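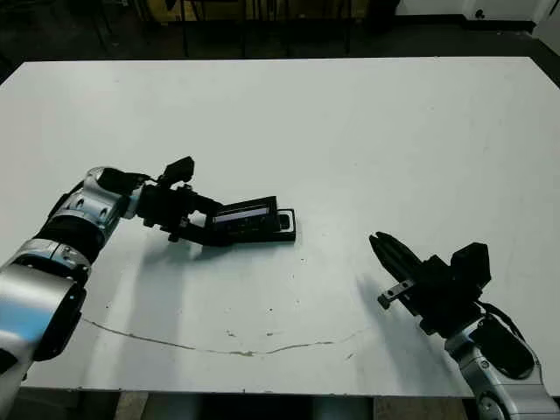
Black electronic device with its screen lit, at the white table, Aketti workroom.

Aketti small electronics reuse: progress report to the Dolmont fund
Submitted 5th December by Kevser Karabulut, project lead

Where we are

The project takes in small electronic devices that businesses no longer want, checks them, and passes the good ones on to training centers and neighborhood groups. This report covers the second half of the year. Intake is ahead of plan, checking is behind it, and spending is close to what we said it would be.

We have received 1155 devices since the grant began. Of these, 560 have been through the full check and 400 have gone out to users. The target for full checks by the end of the grant is 800, and I still expect us to reach it, but later in the period than the original schedule shows.

Most of the intake came in two large deliveries from Ondimport, which was clearing out a storeroom. The rest came in small boxes from shops and offices. The Ondimport devices are nearly all the same few types, and that has made them quicker to sort. The small boxes take longer. They often arrive with chargers that belong to something else, or with none.

The workroom

We moved into the larger room at the end of the summer. The main change is the big table with the matte off-white top. In the old room we worked on a dark bench and small screws disappeared on it all the time. On a light surface a black screw or a loose button cap shows up right away. Dark devices are also easier to look over for cracks along the edges.

The floor is dark, so the same problem now exists below the table. We bought two shallow trays for loose parts, and fewer things end up on the floor. A third tray is on order.

Shelving went up along one wall in the second month. Devices waiting to be checked are on the lower shelves and checked ones are above, with a colored card on each box. For a few weeks the cards were not filled in the same way by everyone, and one box was checked twice. We now use a single card with four lines on it and this has not happened again.

How a device is checked

The steps are the same as in the application, with one change. Each device is looked over for damage, charged, switched on, and left on for an hour with the screen lit. Then every button and knob is tried. Anything holding personal data is wiped before it goes back on the shelf.

The change is that we now charge before we open anything. In the first months we opened units that looked dead and many of them only had flat batteries. Charging first means a device sits for most of a day before anyone works on it, so we needed more outlets. Akgül did the electrical work over one weekend and the bill was a little under the quote.

The most common faults are worn batteries, sticky buttons, and screens that light up but are too dim to read. Batteries we can usually replace. Buttons can often be cleaned. Dim screens are the hard ones – parts for them cost more than the device is worth, so those units are set aside and used for spares.

What is behind

Checking fell behind for two reasons. The outlets were not ready until well after the first Ondimport delivery came, and the batteries we ordered for the most common type were the wrong size. They were exchanged without cost, but it took five weeks. During that time we worked on the mixed boxes, which are slow.

The written guide for receiving groups is also late. A draft exists and two training centers have read it. Both asked for shorter pages and larger print. The new version will be ready in January.

Money

Spending on furniture and shelving is finished and came in under budget. Spending on batteries is over, mainly because more devices need them than we assumed. I would like to move the amount left in the furniture line to the battery line. The total does not change. Please let me know if this needs a formal request or if a note in this report is enough.

Transport has cost less than planned because Ondimport brought both deliveries to our door. I do not want to count on that for next year and have left the transport line as it is.

Next period

The remaining Ondimport devices come first, now that the right batteries are in. Mixed boxes will be done on one fixed day a week so that they do not pile up. We have agreed with three more groups who want devices, and the first boxes for them are packed and labeled.

We will not accept another large delivery until the lower shelves are at least half clear. One company has already asked and I have told them spring.

The receipts and the intake list are attached separately. The intake list has a few blank lines in the model column, mostly devices with the label worn off, and we are filling those in as they are checked.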